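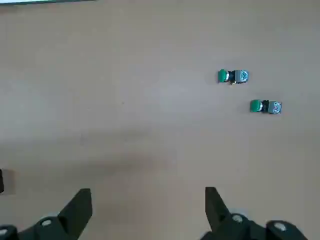

4.2 What color tells the hand

Green means go almost everywhere we looked, and we were delighted by how early people learn it! In the Kavmont survey, 58 of the 70 adults picked green for "start" before they had read a single label. Shape mattered too. A rounded green cap like the one on the upper switch in Figure 3 invites a push, and its slightly domed profile gives the fingertip something to find – a real help when the eyes are busy elsewhere.

Figure 3. Small push-button switches on a flat tabletop.

The Trirnercombe group, tested in May, gave us a lovely surprise. With gloves on, they relied far more on cap height than on color, and we take up that result in Section 5.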